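Student robotics club takes its gripper project into simulation

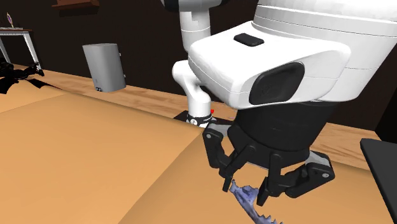
Months of practice before the real arm

Members of the Ploltside robotics club will spend the rest of the summer teaching a simulated robot arm to pick up small, awkwardly shaped objects, club leader Delali Nartey said on Sun 4 August.

The project, called Pradis, runs entirely on the club's computers. Students work with a white arm and a black two-finger gripper in a computer-made room with a light wooden floor and a dark wall. One of the current test objects is a small bluish-purple piece with a jagged outline and a slender shaft.

"Blocks and balls were fine for getting started," Nartey said. "With an uneven shape you have to think about where the fingers go before you close them, and the students argue about that a lot."

The club is divided into 3 teams. Each writes its own program for moving the gripper down to an object, closing on it and lifting it clear. A lift counts if the object stays in the gripper until the arm stops moving. Every team must log 200 attempts before it can enter the club's own contest in December.

The team furthest along had logged 170 attempts by this weekend. Nartey would not say how many of them counted, as the teams have agreed to keep their scores private until the contest.

Students can change the approach angle, the speed of the arm and the width of the gripper opening. They may not change the weight of an object or how slippery its surface is. Those settings are locked at the start of each session.

Zukden, a local machine shop, is paying for two new computers for the club. They are due to be set up before classes resume. Until then the teams are sharing machines and signing up for evening slots.

The winning team will get time on a real arm at Aidoo, a training center across town, where its program will be tried on printed copies of the test objects.

The club is open to high school students, and no programming experience is required. New members can join any team until the end of the month.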